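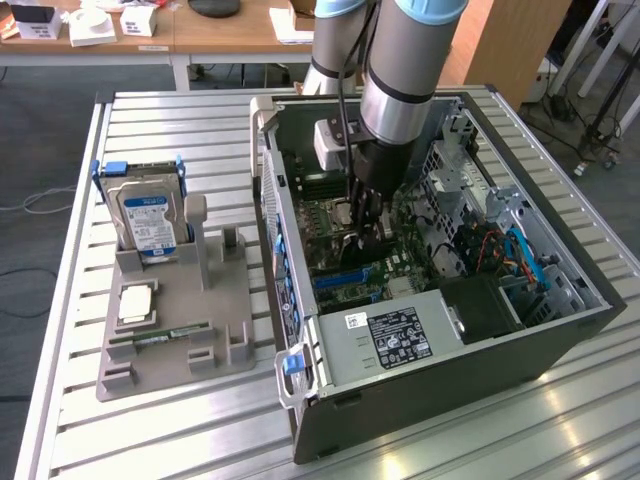 *Reading time: 7 minutes*

# Arm on the refurb bench, four months in

**Board:** Repair and Refurb > Workplace

**towerblock_tim**

I said in the pay thread that I would write something up on the cell at our place. I'm at the Granthorpe site, on desktops. We strip, test, rebuild and ship ex-office machines. Vanance put the arm in during the autumn and it has been on normal shifts since then, so this is how the job has changed so far.

What the arm does is memory, processors and drives, in and out, on the tower models we have the most of. The case goes on its side on the slatted table with the cover off. The parts tray goes to the left of it. Each part has its own place in the tray: the processor in the recess, the memory across its slot, the hard drive standing up in its rails. If you put a part in the tray the wrong way round the arm stops and you get a message in Andeck, which is the job software we were already using.

What it doesn't do is anything with a cable on it. Power and data leads are still done by hand. So is cleaning, paste, fans, the cover, and deciding if a board is worth saving.

Before the arm, a bench tech took one machine from goods-in to the test rack. You opened it, you fixed it, you put your initials on it. Now one of us loads and unloads for the arm and does the cables, and the others do faults and final check. We rotate every two hours. The loading position is the one people complain about. It's standing, and you're working to the arm's pace.

Output was 1431 machines in the last full month by hand and 1569 in February. Same number of people. Nobody has been let go. Two agency places weren't renewed at Christmas, and I'll leave you to decide what that counts as.

Questions welcome. I won't post prices because I don't know them.

---

**solder_and_tea**

It counts as two people let go.

---

**towerblock_tim**

I thought somebody would say that. Both were on contracts that ended in December anyway and one had already told us he was off to college. The other one would have stayed, I think. She was good.

---

**kmarsh**

1431 to 1569 isn't much for what one of those cells must cost. We got more than that from moving the test rack nearer the door.

Do you know if the February number is all the arm, or was the stock just easier? A pallet of identical towers from one office always goes through quicker than mixed stuff.

---

**towerblock_tim**

Fair point. It was easier stock. The biggest lot we had in was from Jibrin, 600 towers, all the same model. The arm likes that and so do we. With mixed pallets it spends a lot of the shift parked, and we go back to the old way on the other benches.

---

**rackrat**

Nice and clean inside that case compared with what we see. Who clears the cable mess by the drive bays? I can see red and orange wires piled up in there and I wouldn't want a gripper anywhere near them.

---

**towerblock_tim**

The loader does. There's a card on the post saying how the leads should be dressed for each model. The rule is nothing across the board. What stays in the bays can be as ugly as you like as long as it isn't over the sockets.

---

**jfashola**

Jummai Fashola here, I run the shift Tim is on. He asked me if I minded him posting and I don't, but I'll add a few things from my side.

The point for us was hands. Seating memory all day is hard on the thumbs. Before the arm I had two people on restricted duties with thumb and wrist trouble, and now I have none. That was in the case I wrote for having it and it's the part I'd defend to anybody.

Output was second. The person above is right that it's a modest gain. I was told to expect more.

Bent pins in the processor sockets have gone down but not to nothing. When we do get one now, it takes longer to find out why, as there are more places to look: the tray, the gripper, the way the case was sitting, or a pin that was bent when the machine came in. Before, you asked the person who did it and they usually knew.

Training is five days. I asked for that. The first offer was a morning.

---

**solder_and_tea**

I take the point on thumbs. I've had the same trouble myself.

My problem is what happens to the trade. Tim says each tech used to take a machine all the way through. I learned boards by having one machine in front of me from start to finish, hundreds of times. If a new starter spends their first six months filling a tray, what do they know at the end of it? They know the tray. Then the person who does faults retires and you've got no one coming up behind.

---

**hollis_pc**

Disagree with that a bit. I did two years of full builds and most of it was the same four screws. I learned faults when somebody sat me down with a dead board and a meter. Seating RAM taught me how to seat RAM.

If the arm does the boring part and the time goes into fault work, that's better training than I had. The question is whether the time does go there or just gets filled with more loading.

---

**towerblock_tim**

Bit of both at ours. On paper each person gets two fault sessions a shift. When we're behind, the fault sessions are the first thing to go, and we were behind for most of January.

We have one new starter. She asked to do full machines by hand for her first month and Jummai let her. I'd do it for all of them. She could spot a processor sitting wrong in the tray from across the bench by the end of it, and people who only came in on the loading side took a lot longer.

---

**jfashola**

It's going to be the standard for new starters from now on. A month by hand first. I haven't got it in writing from above yet.

---

**kmarsh**

What about the initials? You said you used to sign each machine. Who signs now?

---

**towerblock_tim**

Good question and a sore one. Andeck logs the loader against the job, so if a machine comes back with a memory fault it has the loader's name on it, even though the loader never touched the memory. We had a few weeks of people getting asked about returns they couldn't answer for. One lad started writing down in a notebook every time the arm stopped and restarted, just to cover himself.

Now there's a separate line for the cell and the loader only signs for cables and tray. That should have been there on the first day.

---

**rackrat**

Same thing happened in the warehouse I was at before this. The scanner blamed whoever was logged in. It took the union rep to get it changed. Did you have a rep involved?

---

**towerblock_tim**

No union on our site. It was Jummai and a spreadsheet.

---

**oldgreybox**

Practical one from me. How does it cope with cases of different heights, and do you have to move the power supply or the fan shroud out of the way first? We have a lot of the type with the carry handle at the front corner and I find the shroud a pain to work round by hand.

---

**towerblock_tim**

Each model has to be taught once. Vanance did the first lot and now two of us can do it. It takes most of an afternoon for a new case if you want it reliable. We leave the power supply in. The shroud depends on the model, so it's on the card.

For small runs it isn't worth teaching. Anything under a pallet gets done by hand.

---

**solder_and_tea**

So who gets paid more for being able to teach it? You said two of you can.

---

**towerblock_tim**

Neither of us. It was called a development opportunity.

---

**solder_and_tea**

There you go then.

---

**jfashola**

I've asked for a grade for it. The review is in the spring and I'm not going to discuss it further on a forum, but it has been asked for, and with both names on it.

---

**hollis_pc**

Can I ask about noise and about talking? We're being shown round a cell like this next month and one of our lot is worried he'll be stood on his own all day. He's been next to the same bloke for nine years.

---

**towerblock_tim**

Noise is fine, quieter than the air line. Talking is worse. The loader has their back to the other benches because of where the table had to go. We asked for it to be turned round and were told the floor fixings were already in. If your place hasn't drilled yet, stand where the loader will stand and see who you can see from there. Ask before they mark the floor out.

Also ask where the stop button is from the left-hand side. Ours was only on the right to start with.

---

**hollis_pc**

Cheers, both going on the list. Is there anywhere to sit at the loading end?

---

**towerblock_tim**

There's a perching stool. Nobody over five foot six can use it.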